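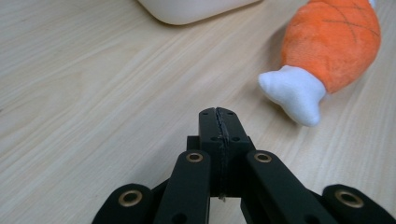
What do you stuff a plush drumstick with?
Polyester fiberfill for the most part, packed firmly into the bone so the knobs keep their shape, and a bit softer in the meat.

Welcome to the play food gallery! I'm Jana Sauerland, and I've been sewing pretend groceries since April, when a friend's kid asked for a chicken dinner and I got completely carried away (there are 60 pieces on my shelf now, and I still want to make a pineapple).

Drumstick: bright orange fuzzy fabric with smooth white for the bone. I love the thin dark brown lines crisscrossing the meat, they say "grill" right away! The two round knobs at the tip are my favorite part of any toy drumstick, and they look so good on pale wood.

Coming next is the Wullen breakfast set, with eggs, toast and a very floppy strip of bacon. I'm about 10 slices of toast in and having a great time.

Page updated 2023-07-21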